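Skavport Public Library Forum
Borrowing and Returns
Topic: Proposed change to the renewal rule for shared study titles

Yaowalak Thammasiri
Posted 2019-05-08
Members are invited to comment on the draft renewal rule. Under the draft, a title with a waiting list may be renewed once, for 14 days. The present rule allows 2 renewals. In the last lending year, 783 holds were placed and 171 of them expired before a copy came back.

Hòa Đoàn
I support the draft. A reader who needs a book for an exam cannot wait nine weeks for it.

Liên Phùng
I must respectfully disagree. Many of us read in a second language and need the full period. The figure of 171 does not show that renewals were the cause. Some holds expire when the reader fails to collect the book in time.

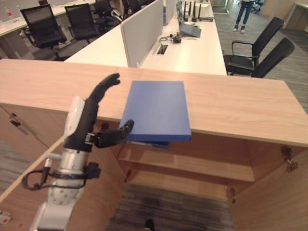
I would also ask that books with more than 500 pages be treated separately. The Turkik history runs to 576 pages, and one renewal is not enough for a working adult.

Thắng Lại
Page count is a poor measure - the large-print editions would all qualify. I would prefer that the desk decide each request.

Liên Phùng
Leaving it to the desk will produce different answers on different days. A written rule is fairer to members.

Yaowalak Thammasiri
Both points are noted. Expired holds are not recorded by cause at present, and I will ask whether they can be.

Diễm Quách
Does the draft apply to items borrowed from the Vona branch?

Yaowalak Thammasiri
It does not. Vona sets its own loan periods. Comments on the draft will be accepted here until the end of May.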